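Girnen Robotics Club > Student Handbook > Folding Cell > 5 Starting Pose and Collar Check

5.1 Set the tabletop lamp to 63 percent and close the blinds.
5.2 Load profile 811 on the Rellel controller. Wait for the steady green light.
5.3 Lay one shirt on the white surface. Do not press it flat.
5.4 Jog the wrist down until the collar is in view, then stop.

CAUTION: Keep hands off the table while the wrist is moving. The stop button must be within reach of the second student. 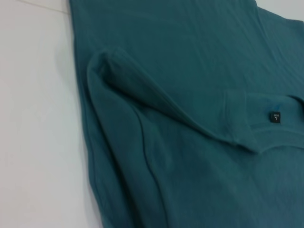

The collar check compares the wrist view with the stored outline before the first grasp is planned. Contrast between cloth and table matters most. A teal knit on white gives a clear left edge; pale shirts need the dark mat. A raised collar fold is acceptable as a start. The size label, a white L on black, may be used as a focus target.

5.5 Press CHECK. If the score is below 90, turn the shirt by hand and repeat from 5.4.
5.6 Enter the score in the Monday log under your team name.

NOTE: Teams using the Bindero finger pads must redo section 4 first.

Section editors: Homa Nikzad, Syahrul Pillai | © Girnen Robotics Club | Back to top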